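Progress report to the Plistholm Fund
Gripper comparison, second period
Prepared by the Tuvville home robotics group

We're happy to say the simulated half of the comparison is finished, and it has been a really fun stretch of work! Both grippers, the Gravolance two-finger and the Obeidat soft-pad, have now been through the same 596 pick attempts in our rendered rooms. Kitchens came first, then living rooms, and we closed the period with bedrooms, where small objects resting on a mattress gave us our most interesting numbers.

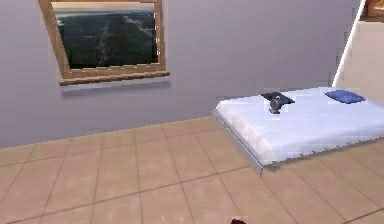
The Gravolance completed 441 of its attempts. Most of its misses came on beds, where the arm approached too low and the fingers ran into the mattress before they closed. We raised the approach height by 8 millimeters and reran 200 of the bedroom attempts with both grippers. The Gravolance improved a good deal, and the soft-pad barely changed (it had been coping well with the lower approach already).

Camera placement still needs work. With the wrist camera mounted where it is now, the gripper tips are hard to see until late in the reach, and we'd like to try a second bracket before moving to hardware.

The bench arm is set up and calibrated. Real picks start in March, using the same object list, and we can't wait to see how well the two sets of results line up. Spending is within the approved budget.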